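홈 | 강의계획 | 강의노트 | 과제 | 공지
검색어를 입력하세요 검색

영화제작론 강의노트: 카메오와 조연의 배치
담당: Hatice Akgül

1. 정의
카메오는 서사상 기능이 작고 인지도가 큰 출연을 가리킨다. 대사의 유무는 기준이 아니다. 조연과의 구분은 그 인물을 삭제했을 때 사건의 인과가 유지되는지로 판정한다.

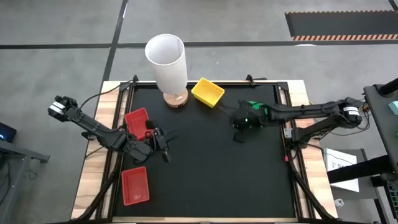

2. 화면 내 비중
출연 시간과 화면 내 비중은 별개의 변수로 다룬다. 단편 〈Osumo〉의 카메오는 66프레임에 불과하나 단독 숏이므로 비중이 높다. 색 대비도 비중을 바꾼다. 검은 매트 위에 기울어져 놓인 빨간 바구니처럼, 주변이 무채색이면 작은 대상도 시선을 먼저 받는다. 카메오의 의상 색은 이 점을 고려하여 정하고, 주연의 색과 겹치면 채도를 낮춘다.

3. 계약과 일정
카메오는 대개 일 단위로 계약한다. 제작사 Drelier의 장편 〈Modise〉는 총 783숏 중 카메오 숏을 하루에 몰아 촬영하였다. 이 경우 상대 배우의 시선 방향을 기록해 두어야 후속 촬영분과 연결된다.
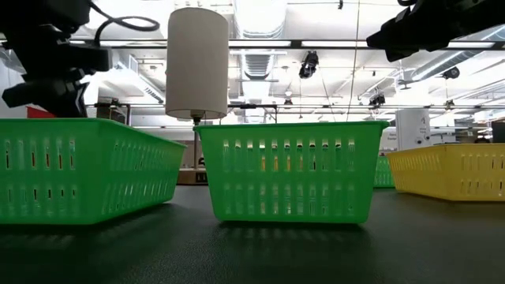
기록 항목은 렌즈, 카메라 높이, 시선각, 조명 위치로 한다. 대역을 쓰는 숏은 별도 표기한다.

4. 과제
〈Bralleveo〉의 카메오 장면 하나를 골라 삭제 판정을 적용하고 200단어 이내로 제출한다. 기한은 12월 첫 수업 전까지이다.

관련 자료
- 앙상블 캐스팅의 구조
- 감독과 배우의 반복 협업
- 숏 리스트 작성법
- 크레디트 표기 순서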